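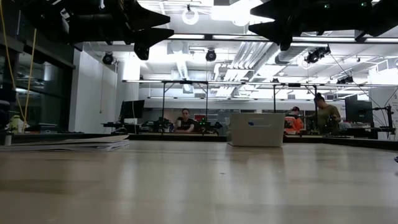 Over the bench: the Hodent two-finger gripper, with a white bin and a stack of papers below.

I've been promising a proper write-up of the Hodent since February, so let's get to it. It's the tabletop picking kit from Dredside, and they sell it as something you can bolt on and have running the same afternoon. Well, I got it running the same afternoon! (A long afternoon, and I skipped lunch.) The arm plate went on with no trouble. The software wanted two restarts before it would talk to the gripper, and the manual has a page on that which I found far too late.

What I like most is how you teach it. You walk the arm through a job by hand, save it, give it a name and play it back, and if one step is off you can redo that step and leave the rest alone. My old kit made me start over every single time, so this felt like a holiday.

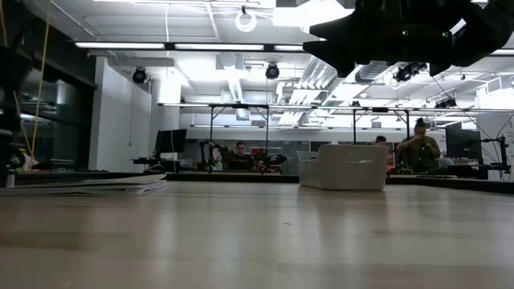
I went in with a pretty dull list of jobs, because dull is what most of you write in and ask me for. Get a book off a table. Shift a box over a bit. Hanyu Kong at Dredside told me books are what customers try first, and that thin paperbacks give them the most grief, so she talked me into the softer finger pads. They're an extra $300. Ouch, but I'd order them again.

My one real gripe is the cable clips, which are stiff and a pain to open with cold hands. Yufang Zheng on their support desk says new ones are coming and I'll hold her to it.

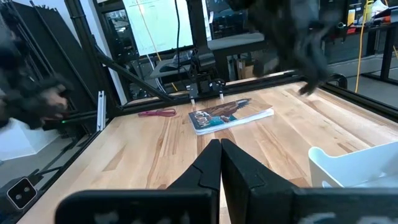

PRICE AND ORDERING

The base kit is $2,222 and comes with the plate, the gripper and a year of support. Readers can get a trial unit for two weeks, just put "Tudum" in the notes box when you order.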